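Thursday, workshop notebook, Drullside trail leaflet and signs

Path to the lower fall walked again this morning with Nobuhle. Left the parking area at 8, water low, stones dry on the near bank. The old leaflet gives the walk to the basin as 1000 m. By the wheel it is longer if you take the left fork, and most people take the left fork. New text should say to keep right at the split birch and follow the rail.

The chain by the last drop is sound. Nobuhle hung her full weight on the top bolt and it did not move. The lower bolt has rust at the collar. I marked it with yellow tape and wrote to Kalevi Kuusisto, who has the key to the store at Purkunia and should have a spare. Until it is changed the leaflet stays as a draft.

Sign blanks came from Aaltonen. Two are fine. One has a bow along the long side and won't sit flat on the post. Oskari Aaltonen says to leave it under weight over the weekend and he will swap it if that doesn't help. Routed the arrow on the first good one at 2 mm depth and it was too faint in side light. Went back over it deeper and it reads well from the bench to the door.

Paint: the Cemutik green looks right on the test piece, but the white lettering needed a second coat. Let the first coat go overnight next time. I went back over it after lunch and dragged the edge of the F in FALLS.

Leaflet text, current version of the middle part:

"From the shelter, keep the stream on your left. The steps are steep and the handrail stops before the last turn. Use the chain on the way down to the basin. In February the steps are iced and the lower part is closed."

Ekaette Ogunleye read it and wants the closed part first, since people stop reading once they have the directions. Agreed, will move it up. She also asked for a line on where to leave a car when the lot is full. Raimo Nurmi has the answer from the road office somewhere in his mail.

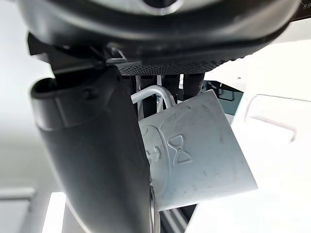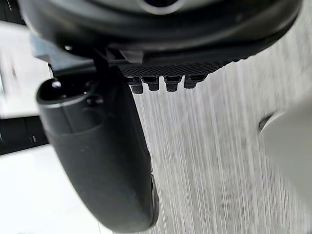
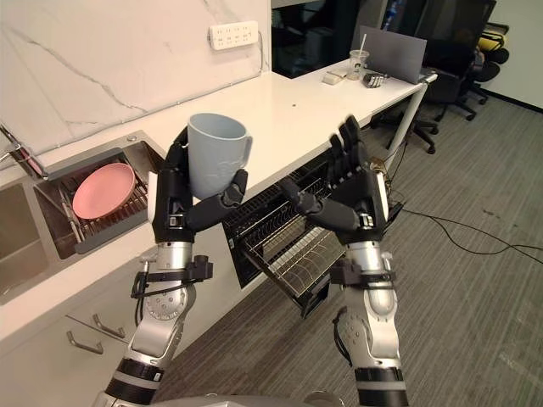
Print run is still 500. Raimo wanted double, but the racks at the shelter can't hold that many and the spares went moldy last year. The gate at the closed section is the other open item. Kalevi's plan was a plain loop of wire, and I would like a proper lock on it, a white padlock like the one in the first picture, so it shows against the dark timber when someone comes down late in the day. Key on a hook at Purkunia and a second one with Nobuhle. The hasp on the gate is narrow, so measure the shackle before ordering anything.

Still to do: flatten or swap the bowed blank, second post hole at the fork (hit rock on the first try, move it toward the birch), new bolt for the chain, parking line from Raimo, then the leaflet goes to print. Wheel is back on its peg. The counter sticks when it is wet, so read it before the stream crossing and again after.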